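Trukwood Sit-Down Bench - Set-up Guide

Section 4. Setting the height and reach

Revised 10 Nov 2025. Replaces the May sheet, bin that one, the leg chart was wrong.

Do this section after the frame is together and the top is on. If the top is still in the carton go back to Section 3. Two people for anything that says LIFT. Everything else one person can manage.

What you need
Hex key (in the bag with the feet)
Tape measure
Spirit level, a short one is fine
Pencil
Old blanket or flattened carton for the floor
The stool or chair you are really going to use. Not a kitchen chair you grabbed for the afternoon. Heights come out wrong and you do it all twice.

4.1 Before you start

1. Clear the top. Drawers out as well, they slide when the bench tips.
2. Check all 16 frame bolts are in and finger tight. Don't do them up fully yet. Legs need a bit of wiggle to line up.
3. Put the blanket down. Feet will mark vinyl and soft timber floors.
4. If you bought the Gatero lamp arm, leave it off until 4.5.

CAUTION: Never tip the bench onto its front edge. The edge strip is glued only and it will let go. Tip it backward, onto the two rear feet.

4.2 Setting the legs

Leg holes are 38 mm apart. Each leg has a letter stamped next to each hole, A at the top. All four legs go on the same letter. Sounds obvious, it's the most common call we get.

1. Sit on your stool, feet flat, shoulders dropped. Elbows bent, forearms level.
2. Have someone measure floor to underside of elbow. Write it down.
3. Find the nearest lower number on the leg chart (inside back cover). That's your letter.
4. LIFT the left end, just clear of the floor. Helper pulls the two pins, slides the legs, puts the pins back in the right letter.
5. Push each pin until it clicks. Tug it. If it comes out it wasn't in.
6. Same again on the right end.
7. Level across the top, side to side, then front to back. Screw the feet in or out to suit. Small turns.
8. Now do the frame bolts up firm. Opposite corners first, then the rest.

NOTE: For fine work (soldering, fly tying, jewellery) go one letter higher than the chart. For kneading, rolling or anything you lean your weight into, one lower.

NOTE: Shared bench? Set it for the taller person and give the shorter one a footrest. Works better than the other way round, we've tried both.

CAUTION: Fingers. The leg sleeve closes quickly once the pin is out. Hold the foot end, not the sleeve.

4.3 Finding your reach

Height is half of it. The other half is how far forward you have to go to get at things, and most people never set that. They put the rack at the back becuase that's where racks go, then wonder about the sore back.

Two zones to mark on the top:

Near zone - what you can touch with elbows at your sides. Main work goes in this one. So do the tools in your hand every minute or two.

Far zone - what you can touch with arms straight and your back still upright. Jars, spare parts, the radio.

Anything past the far zone means bending from the hips. Both arms out, body tipped forward, head well over the work. Fine for a moment now and then. Not fine as the way you sit all afternoon. 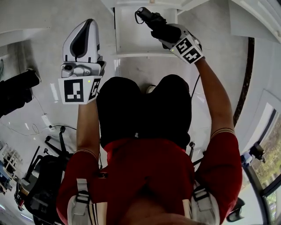 4.4 Marking the zones and fitting the rack

1. Sit square to the bench. Belly a hand's width off the front edge.
2. Elbows in, pencil in the right hand, sweep an arc on the top. Swap hands and do the left.
3. Arms straight, back up, sweep again both sides. You get two big curves that cross near the middle.
4. Look at where the curves cross. Past that point is storage only.
5. Bring the rack forward until its front rail sits on or inside the far curve. Rack slides on two tracks, loosen the thumb screws underneath first.
6. Do up the thumb screws. Hand tight only, pliers strip them.
7. Load the bottom shelf first, heavy things in the centre. Then the upper one.
8. Sit back down and reach for five or six things you use a lot. If you have to lean for any of them, swap them with something you don't use.

NOTE: Pencil wipes off the oiled top with a damp cloth. On the unfinished top it won't, so use masking tape. The May sheet said chalk. Don't, it gets in the grain.

NOTE: Left-handed, just mirror the steps. The tracks are the same both sides.

4.5 Lamp and extras

1. Clamp goes on the side away from your writing hand, otherwise you work in your own shadow.
2. Put the small pad between clamp and top. It's taped inside the lamp carton lid, gets thrown out all the time.
3. Tighten until the arm doesn't swing by itself, then a quarter turn more.
4. Run the cord down the back leg with the clips supplied. Leave slack at the bottom if you plan on changing height.

CAUTION: Lamp arm off before you change leg height. Cord unplugged too.

4.6 If something isn't right

Bench rocks - one leg on a different letter, or a foot not screwed down. Check letters first.

Pin won't click - frame bolts were done up too early. Back them off a turn, line up the holes, try again.

Rack drags on the track - sawdust or packing foam in the groove. Vacuum, don't oil.

Neck sore after a week - usually too low. Go up one letter. If your shoulders are sore insted, too high, come down one.

Top bows in the centre - overloaded. The rated load is up to 213 kg spread evenly, not a vise and an anvil in the one spot.

Missing pins or pads - write to Vitória Morais in parts with your order number and the letter you're set to. Pins go out in the regular mail. Older benches with the Fokora label under the top take a thicker pin, so say so in the message.

Write your settings in before you lose the scrap of paper:

Leg letter ____
Elbow height ____
Rack, front edge to rail ____

Next: Section 5, Drawers and vise plate. Leave the drawers out until you've read it.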